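Against the flat practice pad

Gareth Ashworth

Most suturing practice begins on a flat block of silicone, and much of it ends there too. I think this is a mistake in how we buy materials.
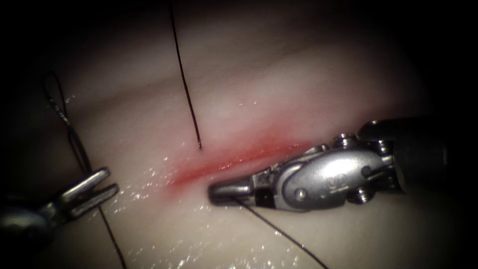 A flat pad teaches spacing. Stitches can be set at even intervals, the bite on each side can be measured afterwards, and two trainees can be compared fairly. What it teaches poorly is depth. On a raised or folded surface the angle of entry changes along the cut, and a needle path that was correct at one end is too shallow at the other.

Rizal Teoh has argued that curved pads make scoring unreliable. He is right about the scoring. I would accept the looser marks, as the score is there to serve the practice.

Colour matters more than suppliers admit. A red line on a pale pad shows the learner where the edges should meet. It also does half of the looking for them. I would keep tinted cuts for the first 60 stitches and use plain ones after that.

Pads should also be discarded sooner. Once old needle holes run along both edges, the next trainee simply follows them.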